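4/23/19

오전에 2번 팔 손목 관절의 추종 오차 알람이 다시 발생했다. 봉합 시험을 시작하고 368번째 사이클, 바늘을 잡은 상태에서 피치축을 되돌리는 구간이다. 제어기는 정지 범주에 맞게 모터 전류를 차단했고 브레이크도 정상 체결되었다. 로그상 지령과 실측의 편차가 5도를 넘은 뒤에야 알람이 올라왔다. 설정값대로라면 더 일찍 걸렸어야 한다.

알람 처리 지연과 편차 자체는 별개의 문제로 본다. 지연은 Zeker 제어기의 필터 설정 때문일 가능성이 높다. 지난번 펌웨어 갱신 때 저역통과 필터 차수가 기본값으로 돌아간 것을 Davoud Alipour가 확인했다. 변경 이력에는 기록이 없다. 갱신 절차서에 파라미터 비교 항목을 넣자고 적어서 보냈다.

편차의 원인은 케이블 장력 쪽이다. 기구 수명은 구동 횟수 2,095회로 관리하고 있는데, 이 기구는 아직 거기에 한참 못 미친다. 점검표에는 초기 장력이 규격 안으로 적혀 있다. 다만 측정 위치가 구동부 쪽이고 손목 풀리 쪽이 아니다. 풀리 홈에서 케이블이 조금만 올라타도 구동부 측정으로는 잡히지 않는다.

점심 전에 모터 전류 파형을 다시 뽑았다. 피치축 전류가 방향 전환 직후 400 mA까지 튀고, 그다음 짧게 떨어졌다가 회복한다. 마찰이 늘어난 경우라면 떨어지는 구간이 없어야 한다. 걸렸다가 풀리는 형태에 가깝다. 파형만으로 풀리 이탈이라고 단정할 수는 없어서 보고서에는 '케이블 경로 이상 의심'으로만 썼다. 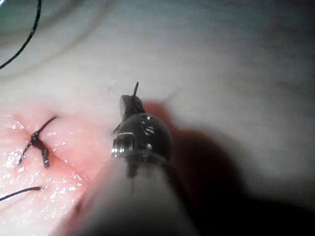
오후에는 기구를 분리해 손으로 돌려 보았다. 무부하에서는 걸림이 없다. 파지부에 하중을 걸고 피치를 끝까지 젖혔다가 되돌리면 같은 위치에서 미세한 단차가 느껴진다. 세 번 반복해서 세 번 다 나왔다. Yabsira Tilahun도 따로 돌려 보고 같은 위치를 짚었다. 재현 조건에 하중과 각도를 모두 적어 두었다.

현 단계에서 제일 신경 쓰이는 부분은 정지 후의 바늘 처리다. 전원이 차단되면 손목은 브레이크로 유지되지만 파지력은 케이블 장력에 의존한다. 장력이 빠진 기구라면 정지한 상태에서 바늘을 놓칠 수 있다. 반대로 파지가 유지된 채 팔을 수동으로 빼면 조직을 당기게 된다. 지금 비상 절차서는 첫 번째 경우만 다루고 있다. 수동 해제 키로 턱을 먼저 열고, 바늘을 다른 기구로 받은 다음 후퇴하는 순서를 명시해야 한다. Furtado 시험대에서 쓰던 절차서에 비슷한 항목이 있었던 것으로 기억한다. 찾아볼 것.

Clanside에 기구 분해를 의뢰했다. 답은 아직 없다. 분해 전에 손목부 확대 촬영을 먼저 해 달라고 요청서에 넣었다. 분해하면서 케이블이 제자리로 돌아가 버리면 증거가 남지 않는다. 지난 건이 그렇게 끝났고, 원인란은 여전히 '미확인'이다.

같은 로트의 기구는 전부 사용 보류로 돌렸다. Sirport 쪽 시험 일정이 밀리는 문제로 통화가 길어졌다. 저쪽은 알람 문턱값을 올리고 계속하자는 의견이었다. 동의하지 않았다. 문턱값을 올리면 알람은 줄어들겠지만 편차는 그대로 남고, 정지 시점은 더 늦어진다. 회의록에 반대 의견으로 남겨 달라고 했다.

남은 일
필터 차수 복원 후 무부하 상태에서 알람 응답 시간 재측정.
예비 기구로 동일 궤적 시험. 피치 각도와 하중 조건은 오늘 기록과 같게.
손목 풀리 쪽 장력 측정 지그 도면 검토. Davoud가 초안을 가지고 있다.
비상 절차서 개정안, 수동 해제 순서 부분부터.

저녁에 로그 원본을 백업하다가 제어기 시계와 영상 기록 장치의 시계가 2초 어긋나 있는 것을 발견했다. 알람 지연 계산은 제어기 로그만으로 했으니 결과에는 영향이 없다. 영상과 대조한 표는 다시 만들어야 한다. 시간 동기화는 내일 시험 전에 맞추기로 했다.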